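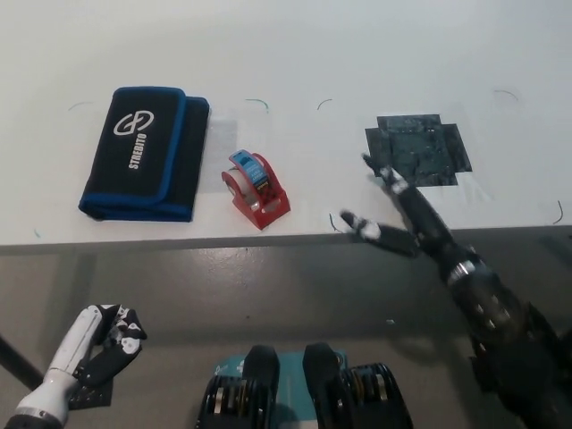
Senyo Akolgo writes that the marks on a bench top last two weeks before they stop meaning anything, and asks whether outlining tools on a work surface is worth the trouble. The answer depends on the ink, the surface, and how many items are assigned a place. The notes that follow apply to light-colored tops in a home workshop, craft room, or utility room, where small items such as a tape dispenser, a tool pouch, and a cutter share the same surface with the work.

Why short arcs work better than full outlines

A full outline traced around a tool has two faults. It takes up as much of the surface as the tool does, and it becomes wrong as soon as the tool is replaced with one of a slightly different size. A short curved mark at one or two corners gives enough information to set the item back where it belongs. It also leaves less ink to remove later.

Draw each mark with the item in its working position. For a tape dispenser this means the position from which tape can be pulled without the base lifting. For a pouch it means the position in which the flap opens away from the work. Hold the item down with one hand, draw an arc no longer than a thumb joint outside the corner, and lift the pen before lifting the item. Dragging a wet line with the edge of a pouch is the usual cause of smears on the first attempt.

For a round item, one arc on the side farthest from the user is sufficient. For a rectangular item, use two arcs on opposite corners. A single arc on a rectangle fixes the corner but leaves the angle open.

Keep the marks for different items clearly apart. When two arcs belonging to different tools sit within a finger's width of each other, they will be read as a pair. If the layout cannot avoid this, change the color of one of them.

Choosing the marker

Dry-erase ink on a smooth coated top wipes off with a sleeve. It is suitable for one session and no more. Wet-erase ink holds against dry rubbing and comes off with a damp cloth, and it is the best general choice for a layout that is still being adjusted. Permanent ink should be held back until the layout has gone unchanged for at least a month of normal use.

Dark green, dark blue, and brown read well on white without competing with pencil lines. Black is easily confused with cut lines. Red tends to leave a pink shadow after cleaning, particularly on older surfaces with fine scratches.

Test any marker on the underside of the top or on an edge at the back. Leave the test mark for two days before trying to remove it. A mark that wipes away after ten minutes may not do so after a weekend, and a test that is cleaned at once tells you very little.

Covering a mark with clear tape

Wide clear tape over a mark protects it from abrasion and from damp cloths. Apply it only to dry ink. Cut the tape with scissors so the ends are straight, since the toothed end left by a dispenser picks up dust and begins to lift at the points. Press from the center outward with a soft cloth.

Round the corners of each piece before laying it. A square corner catches on sliding cardboard and fabric. Extend the tape well past the ink on all sides; if the edge of the tape runs across the line, cleaning fluid will travel along it and lift the ink underneath.

Taped areas feel different under paper. Do not tape any part of the surface used for writing, tracing, or rotary cutting.

Removing tape and residue

Old tape comes away most cleanly when warm. Use a hair dryer on the low setting, held 8 inches from the surface, and move it constantly. Lift one corner with a plastic scraper and pull the tape back low over itself, parallel to the table. Pulling straight up leaves more adhesive behind and, on a thin coating, may take the coating with it.

For residue, put a few drops of cooking oil on a cloth, lay it on the spot for two minutes, and rub in one direction. Follow with dish soap and warm water to remove the oil. Any oil left on the surface will keep the next piece of tape from sticking.

For permanent ink, use 70 percent isopropyl alcohol on a folded paper towel. Blot first and then wipe toward the center of the mark. Turn the towel to a clean face after each wipe. Work with a window open and keep the alcohol away from flames and from any painted or varnished surface that has not been tested. Do not use acetone on a plastic or painted top. It will dull the finish, and the damage cannot be polished out.

Dispensers

A small hand dispenser of light molded plastic will slide or tip when tape is pulled with one hand. There are three practical corrections.

Two strips of thin rubber shelf liner glued under the base will stop most sliding. Cut them slightly short of the base so they do not show or catch. Let the glue cure overnight with the dispenser upright.

If the dispenser tips forward, the pull is too high. Draw the tape out level with the cutter and then down across the teeth. Pulling up and forward lifts the back of the base regardless of what is stuck under it.

If the roll overruns and the free end folds back onto itself, the core is turning too freely. A narrow strip of felt against one side of the core adds enough drag. Check that the roll is fully seated first, as a roll that rides to one side will tear unevenly and feed at an angle.

Clean the cutter teeth every few rolls. Adhesive builds up at the base of the teeth and makes the blade seem dull. An old toothbrush with a little alcohol removes it. Brush along the length of the teeth and keep fingers clear.

Pouches and soft cases

A soft case has no fixed outline, so it should be marked closed and flat. Place it toward the back of the table, out of the area where the forearms rest. A case kept near the front edge will be swept to the floor sooner or later, and the contents generally go with it.

Set the case so that the flap opens toward the free side of the table. If the flap opens toward another tool, that tool will be moved every time the case is used and its mark will serve no purpose.

Empty soft cases every month or two. Shake out filings, thread, and grit, then wipe the lining with a barely damp cloth and leave the case open until dry. Grit in the seams works through to the outside and scratches the table. Colored binding on a new case can transfer to a white surface when damp, so do not set one down on a top that has just been washed.

How many positions to mark

Start with the items used in every session and no others. At the Rirkthorpe repair evenings, the benches were first laid out with a position for everything in the drawer. Most of the marks were ignored by the second Friday, and the ones still in use were those nearest the working area. The layout now used there has 8 marks to a bench, and the remaining tools stay in the drawer.

Marks left from an earlier layout should be removed before new ones are drawn. Old arcs mixed with current ones are the chief reason a marked surface falls out of use. If it is unclear which item a mark belongs to, remove it and wait to see whether anything ends up there anyway.

Lettering beside the marks is seldom needed in a one-person workshop. Where several people share a table, put a two-letter code outside each arc, facing the person who will be putting the item back.

Routine care of a white top

Wipe down with a soft cloth, warm water, and a small amount of dish soap. Rinse with a second cloth and dry at once. Avoid melamine foam on glossy surfaces. It is a fine abrasive and leaves a dull patch that takes up ink and dirt faster than the area around it.

Wipe around marks, working from the outside in, and go over the marks themselves last with a nearly dry cloth. Redraw wet-erase marks as they fade. Keep the marker in the drawer with the tools, cap end down.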